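Urkoline shows its coffee robot, with plenty left to prove

21 November 2019

Urkoline opened its workshop to visitors and let its two-armed robot loose on a capsule coffee machine. The company says the setup could staff office kitchens by March. That seems early. The 12 of us who came were told a cup takes 131 seconds, a figure Urkoline supplied itself and did not put in writing. 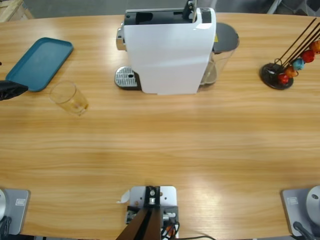
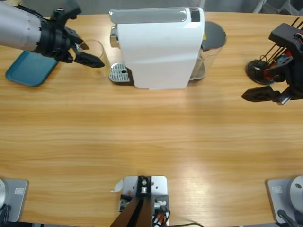 The next two come from the gripper's own camera, with the glass between its open fingers.

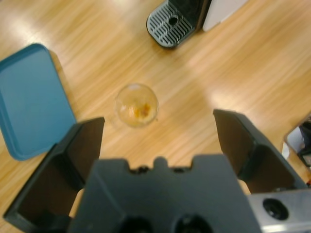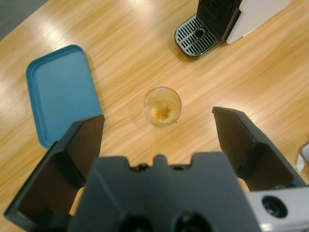 What it would cost

Urkoline would not name a price. It did say that Horkero, a catering firm, has asked for 2 units on trial — asked for, not paid for. Questions about cleaning, refilling the water tank and who picks up a tipped glass were passed to Trivutent, which writes the software and had sent no one. A person can make coffee with the same machine today, at no extra charge. The next open day has 17 places.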